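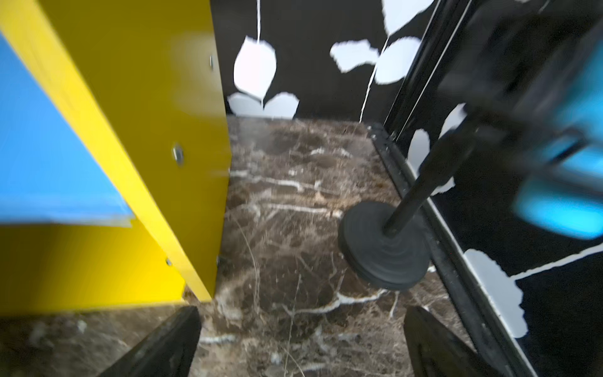 Is the fall benefit still happening now that we've lost the hall?

It moved to the Ghasemi Street library annex, same night in October, doors at 4.

That was the short version for those who delete my messages after two lines. I know who you are, mostly because you then write to me asking where the parking is. (Behind the annex. It's free.)

Capucine Besson wrote on 20/09/2023:

> Before anyone else phones me: yes, Dekville Hall double-booked us.
> The other party is a wedding and I am not going to fight a bride.
> Tickets stay at 18 dollars, or 16 if you bring a bag of groceries
> for the pantry. Does the annex have a piano? Does anyone know if
> Inis will still play if it doesn't?

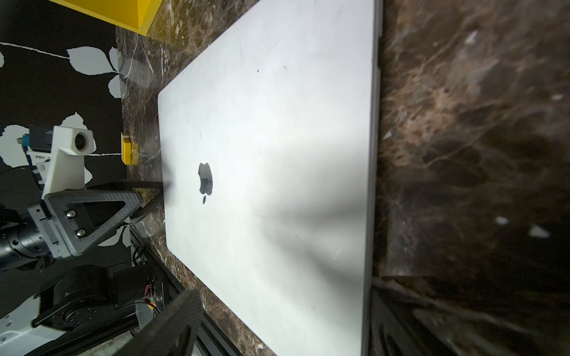 Laptop, closed, on the marble counter.

Capucine, the annex has a piano in the sense that a bus has a dining room. There's an upright in the corner with most of its keys. I asked Inis, and they'll play without one. They are two fiddles and a man with a drum, so I think we'd been worrying on behalf of an instrument they never planned to use.

The pantry needs 2,000 dollars to get the walk-in cooler running before Thanksgiving. Last year's concert brought in less than that, and we had a raffle with a ham in it. So please sell tickets to people who aren't on this list. Selling them to each other has a ceiling, and we hit it every year.

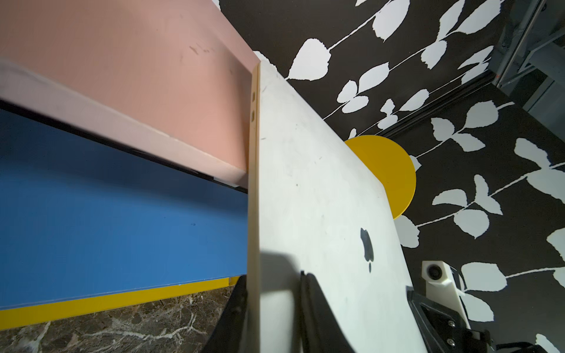
A closed laptop, with the lid seen from the side.

Groceries: the pantry would like peanut butter, rice and canned fish. It has enough cranberry sauce to outlast us all. If you were planning to pass along a can of cranberry sauce that came from the pantry in the first place, I admire your nerve, but it won't get you the discount.

We still need people to set up chairs and two to stay late and put them back.

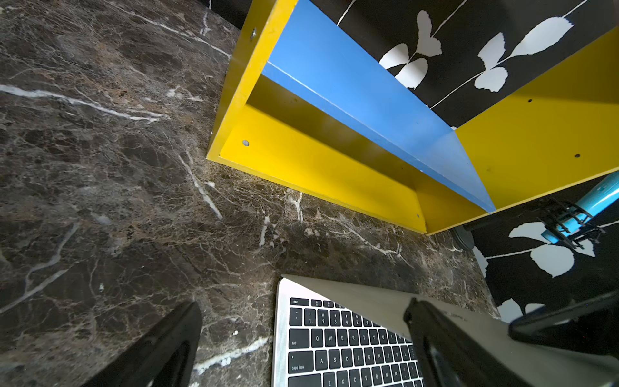 The second job is the one with openings, as usual. Fluvness Bakery is giving us the rolls again, and whoever stays to stack gets first pick of the leftovers.

Reply to me and not to the whole list, please.

Liam Mulcahy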